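Cecilia Atinga on setting a table for everybody

Cecilia Atinga has been buying and lending out party tableware in Guthrie for seven years. She started with two boxes in a hall closet. Now she keeps nearly 600 pieces on steel shelves at the back of her house, sorted by color, and most weekends half of them are gone.

We met on Wed 8 May, while she was getting ready for a lunch at the Nastance community hall. There were 110 people on the list, many of them under ten.

"I used to do white," she said. "White plates, white cups. It looked fine. Then kids would put a cup down and pick up somebody else's, and you'd be washing cups all afternoon."

Bright colors fixed most of that. A child who has the purple cup remembers it. Atinga also stopped buying matched sets and lets people mix what they like - a green bowl in a purple one, a blue plate next to a pink bowl.

She tries out combinations on a dark green cloth before she packs. "On a pale cloth the yellow disappears," she said. "On green, even the red looks good. I don't iron it. You can if you want to."

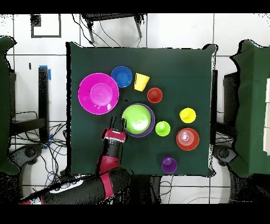
Packing and washing

Bowls travel nested, with the biggest at the bottom. Plates go in flat and cups fill the gaps. Svitlana Vakulenko, who borrows from her every February for a school supper in Wukeck, packs hers in dish towels instead.

"Svitlana's way is quieter in the car," Atinga said. "Mine fits more in."

Everything comes back rinsed, and she washes it again herself. She checks the rims with her thumb and takes out any piece that feels rough.

Does she have a favorite? "The big bowls. People put chips in them, or salad, or their car keys."

Her next job is a birthday in Gorkthorpe. They have asked for yellow only, and she is short on plates.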